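Salary field on the Basosa application form

mdambra
The Remthorpe posting goes through Basosa, and the form won't submit with the expected salary field empty. It rejects text as well. I entered 1 and it went through. Does that get filtered out later?

pravness_hr
Depends on the employer's settings. If a minimum is set, a 1 can be dropped automatically. Enter the midpoint of the posted range.
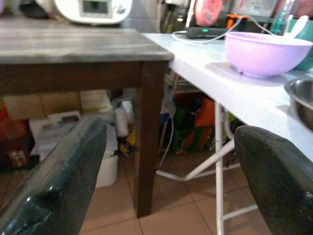

If no range is posted, use your real number and put "negotiable" in the cover letter.

Ausra K
Disagree. A real number anchors you low before anyone has talked to you. We had 151 applicants in August and I never sorted on that field.

pravness_hr
You didn't – other recruiters do.

mdambra
No range on this one. Can I edit after submitting?

Ausra K
Withdraw and reapply. It keeps your resume on file.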